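Skavow User Forum > Arms and Grippers > Fault Reports

Blue peg slips in the jaws, no grip fault raised

mets_bench4
Posted 11 January 2023

Looking for ideas on a grip problem. We run a peg insertion cell on the Stomomby assembly board. On 43 runs out of 1,000 the blue peg rotated in the jaws after pickup and the arm carried on with the move as if nothing had happened. Six of those ended with the peg pushed into the fixture hard enough to trip the force limit. The other times it was dropped or set down at an angle.

The controller never raised a grip fault. Grip width reads normal the whole way through. We have had 4 sets of finger pads on since June and the rate has not moved.

Parts and gripper are in these. 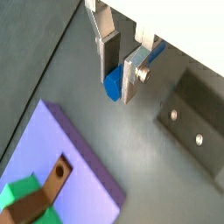
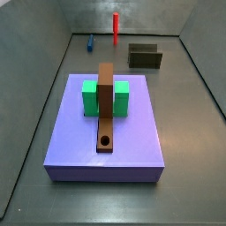
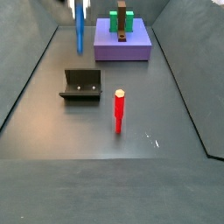
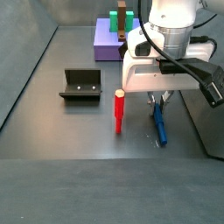 kekden_user
Width reading will not catch this. The jaws are still closed on something the right size, so the controller is happy. You need to check the angle of the part before the insertion move starts. I would also stop running it unattended until you have that.

torquelimit
Disagree on the angle check being first. That tells you it slipped, it doesn't stop it. I'd look at where on the peg you grab. If you are gripping near the end, any touch on the tip will turn it.

kekden_user
Sure, but six force trips is a safety matter and the grip point isn't. Catch it first, then fix it.

mets_bench4
We do grip high, to keep the fingers clear of the fixture. I can go lower by a little. What force limit are you both running on the down move?

torquelimit
Lowest one that still seats the peg. Start there and raise it in small steps.

mets_bench4
OK. Cell is locked out for now. I'll lower the grip point and add a stop before insertion, then post the new count.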